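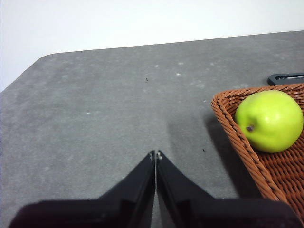
Akance workshop, October

CHAPTER 2
The Wrist Camera: First Pick

Before you start. Arm bolted down, power supply off the floor, chapter 1 calibration saved. If the calibration isn't saved go back, it takes 30 minutes and everything from here on leans on it.

What you'll build in this chapter: a pick routine for one piece of fruit. Apple in a basket, gripper outside the basket, camera riding on the wrist. Sounds small. Took Triin Dzene and me most of a month of evenings the first time, mostly because we did it in the wrong order. So, the order.

2.1 Start closed, start outside

Fingers closed before any move. Tips over open table, basket off to one side, fruit in view. We call this the Sumetti pose, after the first board we ran it on, and every program in the book comes back to it. Save it as a named pose and not as a list of joint angles typed from memory. (Raimonds typed his from memory. New set of fingertips.)

Check three things with the motors idle:

The fingertips show at the bottom of the camera view. If they don't, tilt the bracket. You want them there, they are your ruler.
The seam between the fingers is thin and close to vertical. A slanted seam means the bracket is twisted on the wrist.
Some of the apple shows over the rim. Doesn't need to be the whole apple or the whole basket. The search move in 2.3 takes care of the rest.

2.2 Why a basket

A bare apple on a bare table is too easy. Your color threshold finds it, you feel clever, you learn nothing. Wicker is harder. The rim stands between the tips and the fruit, so a straight line from start to target runs right into the weave. You have to go up, over, down. That's the whole lesson of the chapter realy, up over down.

Color helps for now. A yellow-green apple against orange-brown wicker separates nicely in hue. Try a red one later and watch your threshold grab half the basket. Exercise 4.

Shadows. The basket throws a soft gray one onto the table and so does the gripper, and the gripper's moves when the arm moves. Filter on hue first, brightness second. Don't swap them. Small specks and scuffs on the tabletop will show up as blobs too, so set a minimum area. Ojārs uses 70 pixels, I use 44, both work on our bench. Yours will differ, test it.

2.3 Finding the fruit

The search move is slow on purpose. Keep the height fixed, slide toward the basket, stop when the whole apple is in view, then stop again and take a fresh picture. Never measure from a moving arm, at least not with the Prorkix board, the lag is to long.

Then measure:

1. Center of the blob, in pixels.
2. Offset from the seam between the fingertips.
3. Offset turned into a wrist move, using your table from chapter 1.

Speed limit for the whole chapter is 30 percent. Hand near the stop button. Clear the bench behind the basket as well, the arm swings wider than you think once it lifts.

Parts and wiring for the bracket are on the next page, then the code. Ese Osagie checked the wiring against her own build and fixed two of my pin numbers, so use this version and not the old handout.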